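Why do blocks fall over?
By Johanna Sutter
Materials and Shapes, part 6

A wooden block is a solid with six flat faces. If it is longer than it is wide, its faces have different sizes, and this changes how the block behaves when you put it down.

Stand a long block on one end. Only a small face touches the table. Push the top gently and the block tips. Now lay it on a long face and push again. It slides, or stays where it is.

The reason is a point called the centre of gravity. In an evenly made block it lies exactly in the middle. A block stays up as long as this point is above the face it stands on. Once the point moves past the edge of that face, the block falls. The narrower the face, the sooner this happens.

Blocks dropped into a bin usually end up lying down — this is their most stable position. Sloping sides help. A block that lands on a slope may slide towards the floor, where it comes to rest at any angle.

Paint does not alter the shape. A red block and a green block of the same size and weight tip at the same angle.

Try it: put a block on a tray and lift one side slowly. Note whether the block slides or tips first.
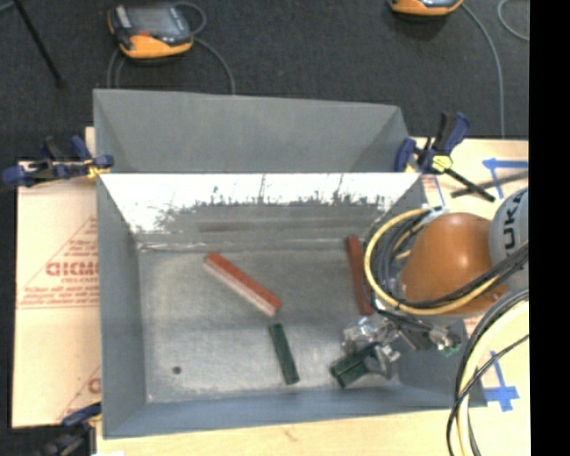 Repeat the test with the block turned onto a different face, and write down both results.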